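Memoria del proyecto: pinza manual de dos dedos para recoger objetos pequeños

3. Construcción y primeras pruebas

Cuando propusimos el trabajo en clase pensábamos tenerlo listo en un par de semanas, y al final nos llevó casi todo el trimestre, con tardes muy largas y muy divertidas (¡y más de una merienda encima de los planos!). La idea era sencilla: una herramienta que se sujeta con la mano y que abre y cierra dos mandíbulas iguales, para estudiar cómo se agarran las cosas que hay en cualquier casa antes de pasar al brazo motorizado, que quedará para el curso que viene. La llamamos Flino desde el primer día y ya no hubo manera de cambiarle el nombre.

Las primeras almohadillas de los dedos eran lisas y resbalaban muchísimo con el plástico. Diane Cormier, nuestra tutora, nos sugirió probar con un relieve de estrías, y después de tres versiones nos quedamos con las azules, que además se distinguen muy bien del negro del resto de la pieza. El presupuesto total fue de casi 900 coronas, contando el filamento, la tornillería y un juego de almohadillas de repuesto.

Para las pruebas quisimos salir del banco del taller, donde todo está demasiado ordenado, y nos fuimos a casa. Sobre una manta de flores repartimos objetos de tamaños y durezas distintos: una caja de plástico transparente con cinta de embalar dentro, un paquete de bastoncillos, una bola de papel arrugado, pinzas de pelo y tiras de encaje.

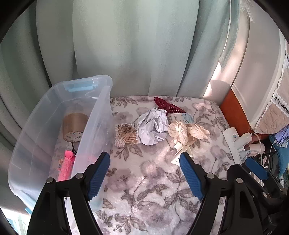
Figura 4. Las mandíbulas abiertas ante los objetos de prueba, con las almohadillas azules de estrías.

En total anotamos 203 intentos de agarre, repartidos entre varias tardes de junio. El papel arrugado fue el más agradecido, porque cede y se adapta a los dedos, mientras que el encaje nos dio bastante guerra: se enganchaba en las estrías y a veces arrastraba media manta detrás. Con los bastoncillos aprendimos a entrar por el lado corto del paquete y a cerrar despacito.

Queda pendiente reducir la holgura de las bisagras, que se nota sobre todo al cerrar del todo, y medir la fuerza con un dinamómetro que nos prestará el departamento. Los planos y la hoja de anotaciones están en el anexo B.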